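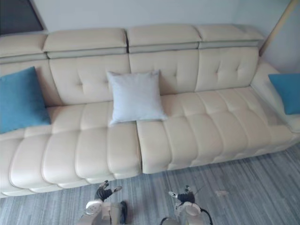
About us

Sisell writes software for two-armed robots that work in homes. We don't build the robots. Our customers send us theirs, or we buy the same model, and we supply the part that decides where to look, what to pick up and how to move.

The company was started by Maeve Brennan and Gregor MacLeish, who had worked together on warehouse picking. There are now 9 of us. Most of the team works on one of two products.

Dandora is our perception software. It takes the view from the robot's head camera and works out which things can be moved and which can't. Soft furnishings take up a lot of its time. A cushion changes shape when it is pressed, and pale leather gives depth sensors very little to go on. Ruairí Mac Mathúna looks after this side.

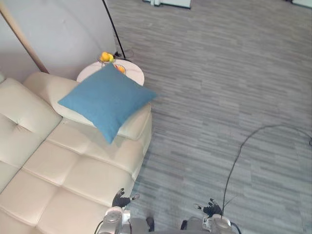

Egan is the planner. It takes Dandora's list of objects and produces movements for both arms, checking that neither one will hit the furniture or the other arm. Maritza Paucar wrote the first version and still reviews every change to it. The current release ships with 32 household tasks, from straightening cushions to clearing a side table.

Each release is run on real robots in our test rooms before it goes out. Cathal Hennessy keeps the logs and decides whether a build is ready. Customers get the logs too, including the failed runs.

We offer support by email and by phone, and we can visit your site for the first installation. Code samples and the Egan manual are on the downloads page.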